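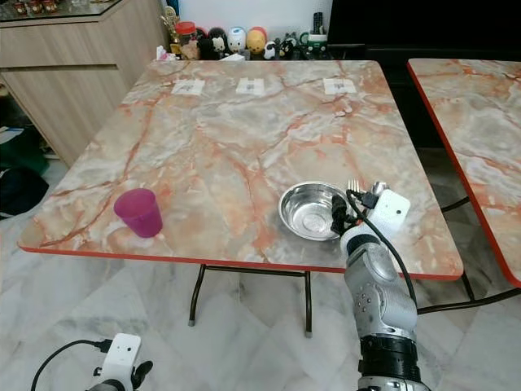 Urkwood folding table, square, marble-pattern top. Cup and bowl not included.

Print this page | E-mail to a friend

Back in stock Sun 20 October, both shops and online. Square top, glossy, swirly grey, cream and peach with orangey-red veins. Orange-red edging along the front. Black metal legs, fold flat under the top, little pale rubber feet so it won't mark lino.

Good for: tea for two, kids' crafts, sorting the post, extra worktop when family descend. Wipes clean with a damp cloth. No bleach pls, it dulls the shine. Pattern varies table to table, we can't match veins so dont ask!

Price 40 each. Delivery 5, free if you take 2. 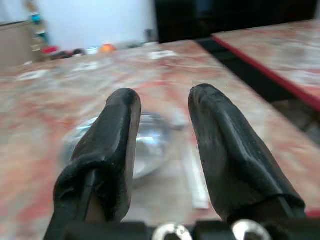
Want a longer run? Stand a second one next to it, same pattern, same red trim. They don't clip together so expect a bit of a gap. Store on edge, somewhere dry. Spare feet at the Stoline counter, ask for Birthe.

Reader comments

Kumudini Sultana: Bought in May, used daily, feet still on. Shows fingermarks tho.

Kamrul R.: Does it come in plain white?

Bríd Ó Néill: Veins much redder than I expected. Grew on me. Legs stiff at first.

Related items
Hukesix folding stool
Seneviratne oilcloth, by the metre
Urkwood tray table, small
Stoline rubber feet, pack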